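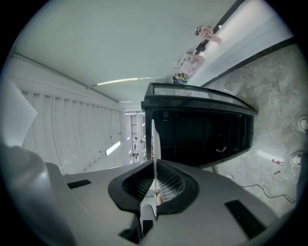
Good afternoon, and thank you to the organizers for giving me the slot after the coffee. My talk is on how we collect examples for the Horia project, and I will speak mostly of the collecting and very little of the network, which other people in my group can explain better than me. I want to begin with the question of what the learning system receives. When we hold the gripper in the hand, the camera sits on it and sees from there. Look at the slide: the room leans to one side, the thin white finger stands in front of a black cabinet with a glass top, and on the floor at the right there are two sneakers. For a visitor this is a strange view. For the model it is the normal view, and the leaning is part of the data, so we keep it.

(Wait a moment. Let them look.)

What is an example, in our way of speaking. One example is one try at one task, from the moment the person presses start until the moment the person presses stop. It has the video, the path of the gripper in space, and the opening of the fingers. It also has one sentence in plain language that says what the person wanted to do. In the first months we wrote this sentence afterwards, from the video, and we were often wrong. Now the person says it aloud before the start. It is slower. I recommend it anyway.

In the set I talk about today there are 330 examples, made by 9 people, with 4 tasks. I know that this is small. Please do not ask me in the question time if it is small, I have said it already. (Smile here, otherwise it sounds rude.)

The four tasks, say them slowly: pick a thing up from a low place and put it on a high place; open a door of a cabinet and close it again; move a soft thing without dropping it; give a thing to another person. The last one is the hardest to collect, because two people must agree when it begins.

Next slide. Where we collect.

We had a long discussion in the group, whether to use a clean laboratory table with one color behind it or a real room. The clean table gives nice curves in training. Then one takes the gripper to the hall at Hà and the curves mean very little. Glossy surfaces are the first problem. A glass top gives back the light of the ceiling, and the tracking takes the reflection for a corner of the room. Shiny floor tiles do the same, in a weaker form. We did not remove these surfaces. We asked people to do the same task once near them and once far from them, and we marked which was which.

If there is time, tell the story of the curtain. If not, skip to the next slide.

(The curtain: we trained on the door task with a curtain always closed at the side. Somebody opened the curtain in the test and the gripper went to the curtain. It took us two weeks to understand that the model had learned the curtain as the sign for where the door is.)

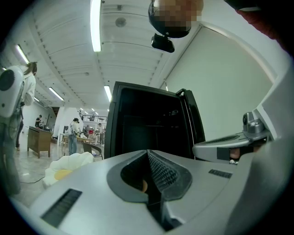
Calibration is the part that people want to jump over, and I will spend five minutes on it. Before each set of tries the person stands still with the gripper, then turns slowly once around, so that the tracking can find fixed points in the room. The ceiling helps us very much here, more than the walls. You can see why on the slide, where five long light tubes run over the hall and each of them is a long straight line. People are less useful for tracking, as they walk, and in this view there is a whole group at the long table at the back, another person standing in the middle, and one at the left with a white unit strapped on the back. We tell the software to give low weight to whatever moves. It does so well for walking people. It does so badly for a person who sits quietly and then stands up.

Say here also something on soft things. The cushion on the floor, the one like a fried egg, is a good teaching object for me when I explain it to new people. If you press on it, the shape changes, and then the position of "the object" is a matter of opinion. Our labels want a single point. For a soft thing we now write the point where the fingers touch, and no center.

Next slide. Bad examples.

How many bad examples do we keep? Earlier we threw all of them away. A person drops the thing, the person says sorry, we delete. Then we saw that the model had no idea what to do after a small slip, because it never saw one. So now we have three marks: good, saved, failed. "Saved" is when something went wrong and the person repaired it inside the same try. I would like to have more of these. One cannot order them, since a person who is told to make a mistake makes it like an actor.

Here someone always asks about Govavo. Govavo is our small tool for looking at the examples one after another and giving the marks. It runs in the browser. It has a key for each mark and a key for going back, and the key for going back is the one that is worn out. The colleagues at Stostus use the same tool with their own tasks and they asked for a fourth mark, "I do not know." We resisted, then we added it. I must admit it is used a lot, and the examples with this mark are the most interesting to discuss on the monthly call.

Fatigue. Keep this short. After a long session the wrist goes down and the gripper looks more to the floor. In the data it looks like a slow change of the camera angle. We take a break after every 5 tries now. The number has no science behind it, people asked for it.

Last slide. What I would do different.

I would write the sentence for each example from the first day. I would collect in two rooms before I collect more in one. I would let the same person do the calibration and the task, as the height of the arm is then the same. And I would keep a paper notebook beside the computer, for remarks like "loud music" or "left-handed," for which our file format has no field until today.

Thank the group in Hà by name of the group only. Leave the contact slide on during the questions.

Possible question: why hold the gripper by hand and not steer a robot arm from a distance? Reply: speed, and the people feel with the fingers when something is slipping. The cost is that the arm must later be able to reach the same poses, and sometimes it cannot. We filter those out, and I have no good number for how many.

Possible question: will the set be public? Reply: in November, if the faces are blurred by then.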